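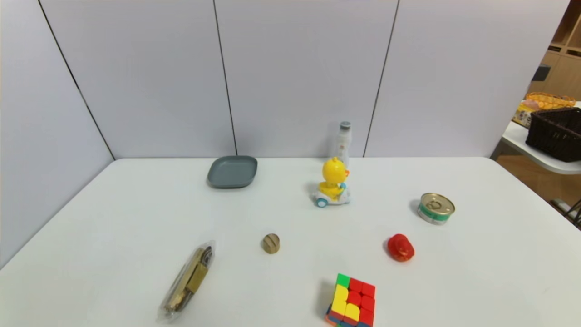
Every few months somebody in our field says that planning is solved and only perception is left. I have worked six years on the tooling side at Zernivlow, and I think the opposite complaint should be heard too. Our perception is often good enough, and our planner does not know how to use it.

Take a bottle that stands partly behind a toy duck. The detector reports the bottle with a lower score, and this is correct behavior. Then the planner compares the score with a fixed threshold and throws the bottle away. In August I went through 3,227 logged plans from our Drallcombe stack, and in 88 of them the arm took a path through an object which the detector had already found. The information was there. We deleted it in one line of code.

A padlock in clear plastic is a harder case, I admit. The package has one outline and the lock inside has another, and a single box cannot say which one the fingers will meet. But here also I would not ask first for a bigger network. I would ask for an interface that can carry two answers – and a planner that accepts to wait 200 milliseconds for a second look.

Such work is not popular, because it gives no nice demo. I would still put the next hire there.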